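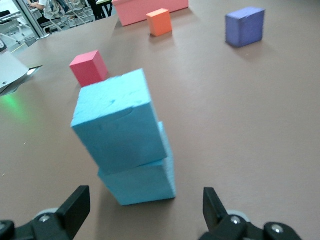 Rerkia Two-Arm Sorting Bench

The Rerkia is a bench-mounted pair of arms for sorting, stacking and binning small parts. It is sold to shops where a person currently does that for a whole shift and goes home seeing little shapes on the inside of their eyelids.

It doesn't walk or talk, and it won't replace your warehouse. It picks up a thing, puts it where you showed it, and waits for the next one. Our brochure used to say "transformative." Elikem Asamoah, who runs support, asked us to take that out before another customer read it aloud to him.

What changes for your people

At Murthy, a parts packer in Villemar, the returns table used to be staffed by whoever had annoyed the shift lead. Two benches went in last November. The table is now run by Nelu Oprea, who spent nine years on it by hand and has opinions. He sets up the jobs, decides what counts as a reject, and stops the arms when they're being stupid – his word, and it's on the setup sheet.

His day has less reaching in it and more looking. He says the looking is harder. New operators tend to expect a rest and get a different kind of tired, so plan for swaps every couple of hours. Plan also for the first two weeks to be slower than what you had. We'd like to tell you otherwise, but Nelu has our phone number.

Teaching a job

Every bench comes with a set of foam practice cubes. Customers ask to skip them and go straight to real stock. Please don't. Foam forgives a bad grip, bounces off the floor and costs next to nothing, and stacking two cubes squarely will show up a sloppy setup faster than anything on your shelves.

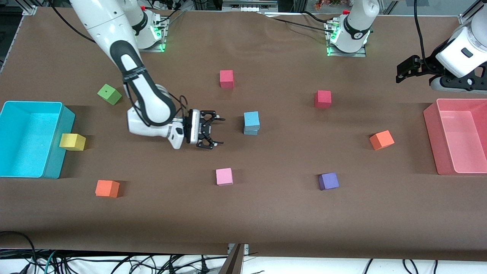
Once the cubes go where they should, swap in your own parts one type at a time. Most operators can teach a simple pick-and-bin job in 40 minutes. No code is involved, though patience is. Keep the lighting the same as it will be on shift, and clear your coffee off the bench.

In the box

2 arms with parallel grippers and base plates
1 wrist camera
Practice cubes in assorted colors
2 open bins
Cable set (buy ties, you'll want them)
Printed setup guide, 4 pages, with Nelu's notes in the margins

Not included: table, compressed air (it doesn't use any), enthusiasm from the night shift.

Service

Spare finger pads and brackets come from Fitell, our parts partner. Quote part number 2608 for the standard pad set. Pads wear out. When picks start slipping, change the pads first and call us second.

Support answers from 7 a.m. Elikem will ask whether you tried the cubes.

Lead time and pricing on request. Tell us what you sort, how big it is, and who does it now. Bring that person to the demo.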